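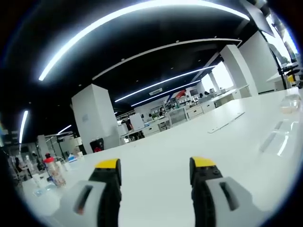
Rohani Mandagi wrote:
I'd check the exposure setting before you touch the tracker config. A glossy white table under strip lights is close to the worst case for feature matching. Reflections move when the gripper moves, and the matcher treats them as fixed points. What does Sendia show for inlier count when the pose jumps?

prins_user
It drops to 24 and stays there until I lift the gripper and point it at the back of the room. Then it relocalizes and the whole trajectory shifts. Auto exposure is on. I haven't changed anything in Sendia besides the map size.

lostar_dev
Lock the exposure. Then mask the lower part of the fisheye image where the fingers are. The default mask in Sendia is too small once the fingers are open, so it picks up corners on the yellow tips and thinks the room is moving.

Rohani Mandagi wrote:
Agree on the mask. I don't agree that it explains the shift after relocalization. That looks like a map problem to me. Map the room first with a slow pass, save it, and localize every recording against that.

lostar_dev
A saved map goes stale as soon as somebody moves a bottle. I'd keep mapping per session and fix the input.

Rohani Mandagi wrote:
Bottles on a table are a small share of the features. The columns and ceiling lights stay put. We reuse one map all week in Naren and only redo it when furniture moves.

prins_user
Tried both on Saturday. Locked exposure plus the bigger mask got rid of most of the jumps. The saved map helped with the shift, but the left and right trajectories still don't line up when the tips are brought together. One ends up 2 cm behind the other in the viewer.

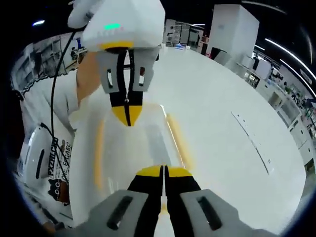 Calibration and Time Sync

lostar_dev
Moving this over from Perception. Is the gap the same if you hold both grippers still for 5 seconds? If it closes, your clocks are off. If it stays, look at the camera-to-tip transform.

prins_user
It stays the same. Both units load the same transform file.

Rohani Mandagi wrote:
Then do a tip-to-tip touch from several angles and solve for the two offsets together. Prins has a script for it under tools – it wants the raw poses, so turn smoothing off first.

prins_user
Running it now. Will post the residuals.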